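Tags: Robot control, Perception, Tooling

Thread, 21 posts
Apr 13, 2026

1/ Notes on moving our two-arm plate task from a scripted pick sequence to a planner with a learned grasp step. Plates go from the table into a dish rack. Most of this is software plumbing. I work on the Monham stack, so the names below are ours.

2/ The old setup was a state machine. Find plate, approach, close, lift, turn, insert, release. Each state had a timeout and a fallback, and the fallbacks had fallbacks. By September it had 60 states and I could no longer say which ones were reachable.

3/ The new setup has three processes. Ren does perception and publishes object poses. Driltix does motion planning for both arms. A small supervisor sits above them and picks the next subtask. They talk over one message bus and all of them log to the same file.

4/ One log file matters more than it sounds. We used to have one per process, each with its own idea of time. Lining them up by hand ate half a day per failure. Now every message carries the capture time of the camera image it was based on, and the log is sorted on that.

5/ The head camera drives subtask choice. It gives plate poses, rack pose, and whether a plate is already standing in the rack. It does not drive the final insert. At that distance the pose error on the pegs is bigger than the gap we're aiming for.

6/ View the supervisor works from: 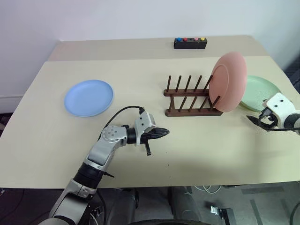 Teklow Bench: Why have a supervisor at all? If the policy is any good it should pick the order itself from the same camera.

7/ Fair question, and we tried it. A single policy does pick an order, and often a decent one. The trouble is recovery. When it stalls between two plates there is nothing to inspect. With a supervisor I can read the line where it changed its mind and see which pose made it do so.

8/ It's also cheap. The supervisor is a scoring function over candidate subtasks: reach distance, arm availability, expected collision with whatever is already racked. 305 lines including the comments. I can change a weight and rerun a logged session without touching an arm.

9/ Arm assignment was the first thing we got wrong. We split the table down the middle and gave each arm its own half. That works until a plate lies near the line, and then the detected centre jitters across it and the job gets handed back and forth.

10/ The fix is ordinary hysteresis. Once an arm owns a plate, the other arm needs a clearly better score to take it, and ownership locks completely when the gripper is within 60 mm. The jitter is still in the data. It just doesn't reach the arms any more.

11/ Flat plates are a perception problem before they're a grasp problem. The rim is thin, and a pale plate on a pale table gives a weak depth edge. Ren fits a circle to the rim in colour first, then uses depth only for height and tilt. Depth alone had the plate floating above the table or sunk into it.

12/ Standing plates are the reverse. Edge-on, the colour fit falls apart because the circle collapses to a thin ellipse. So there are two fitters, and a classifier picks one. I don't love this. The classifier is one more thing to retrain whenever the lights change.

13/ Partial occlusion is handled by not trusting it. If less than 40 percent of the rim is seen, the pose is published with a flag, and the supervisor may plan a look but may not plan a grasp. Before the flag existed we got confident poses from tiny arcs, and the arms acted on them.

14/ Planning. Driltix treats the two arms as one system with a shared collision model. The rack is in the model as boxes and cylinders, placed from the detected rack pose. The peg cylinders are padded. Too much padding and no insert path exists. Too little and you tap wood.

15/ We ended up with padding that depends on the phase. Wide for transit, narrow for the last stretch, zero for the slot the plate is going into. Zero padding sounds reckless, but by then a different controller is in charge anyway.

16/ That controller runs on the wrist camera. Close in, the rack fills half the view and the pegs are large, so the dowel edges are easy to find. It tracks two things: the line of the base rail and the foot of the nearest peg. Together with the known rack geometry those give the slot position in the gripper frame.
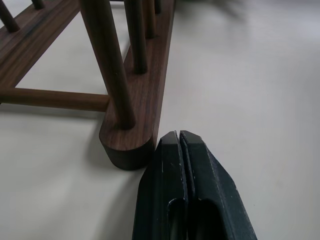 17/ The handover between the two controllers is where most of my April went. The planner ends on a pose from the head camera, the wrist controller starts on its own estimate, and the two disagree by a few millimetres. If you switch hard, the arm twitches at the worst possible place.

18/ What we do now: the wrist estimate runs silently from the start of the approach. When it has agreed with itself for 40 images in a row, the offset between the two estimates is frozen and bled out over the remaining path. If it never settles, the arm backs off and tries from a different angle.

19/ Wood grain was a nuisance. The edge finder liked dark streaks in the rail as much as the rail's real border. Widening the blur killed the streaks and also killed the peg feet. The better answer was to score each line by its direction against the predicted rail direction, then throw out anything that stops short.

20/ The gripper's own fingers are always in the wrist view, so they get masked. The first mask was a fixed polygon drawn by hand, and it was wrong whenever the fingers opened. The mask is now rendered from the joint reading. One bad calibration and you're servoing to your own fingertip - ask me how I know.

21/ Tooling. The replay tool, Jidosstead, takes a log and runs the real perception and supervisor code against it with the arms stubbed out. We have 2090 logged attempts, and every change to Ren or the scoring weights goes through all of them before it goes near the bench. It takes roughly 40 minutes on one machine.

What replay can't tell you is what would have happened next. If new code picks a different plate from the one picked in the log, the rest of that log is useless. So the tool stops there and reports a divergence. I read the divergences by hand. Most are harmless swaps between two plates with nearly equal scores.

Contact is the other gap. A stubbed arm never touches anything, so force thresholds get tuned on hardware, slowly, one at a time. At present a plate that catches on a peg triggers a small retreat and a tilt search. The search pattern is a plain spiral. I expect to replace it, though I said that about the state machine for a year before doing it.

Next on the list is rack pose drift. We detect the rack once at the start of a session and assume it stays put. Re-detecting every cycle is easy enough. Deciding when to believe the new pose is harder, as a racked plate hides some of the pegs and pulls the fit sideways. I'm testing a version that only accepts a new pose when both grippers are clear of the rack.

Config for the padding phases and the handover filter is going into the next Monham tools release, once I've stripped out the hard-coded paths.

48 replies · 112 reposts · 305 likes
Share · Copy link

More from this author
- One clock for every camera: timestamps on the Monham bus
- Driltix notes: padding, cylinders and paths that don't exist
- Reading a divergence report in Jidosstead
- Rendered gripper masks, part two
- Why Ren publishes poses it doesn't believe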